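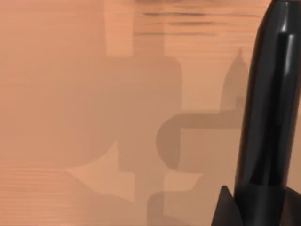

Words by Kerttu Oksanen

I'd been on the call with Jarosław Duda for maybe two minutes before he told me I was holding the mouse wrong. "You're steering it like a car," he said, and laughed. "It's an arm. Let it come to you!"

Jarosław runs support for Cliritz, the practice simulator from Gretar, and he'd agreed to walk me through it before my free month ran out in November. You pay by the seat after that ($30 a month, or $200 for the year), and you get virtual arms, a couple of tabletops and a pile of small jobs to try on them. No hardware needed, which suits my spare room just fine.

I started on the wood-look table and mostly watched shadows. I asked him if they were just there to look nice. "People think so," he said. "Then they switch them off and can't judge height anymore. I get that email every week." He's right, you know. I tried it with them off and was hopeless.

My favourite job was the one with the marker-shaped tool. You bring the tip down towards a white table and try to stop where you meant to, and my neighbour could probably hear me groaning through the wall.

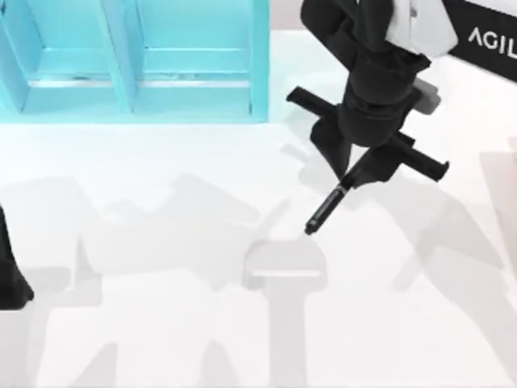
Tip down, nearly at the table, with the blue shelves behind.

I had a few grumbles saved up. The close-up view fills with black arm at the worst moments, and the menus are a maze. Jarosław took it well. "The menus are my grumble too," he said. "Bożena is redoing them. Ask me again in the new year and I'll be smug."

And who's buying it? Mostly colleges, he told me, plus a fair few hobbyists who'd like a go before they spend real money. His own favourite customer is a retired signwriter who logs in at 7 every morning with his coffee. "He's better than me," Jarosław said. "He's better than all of us."

I've put my name down for another month.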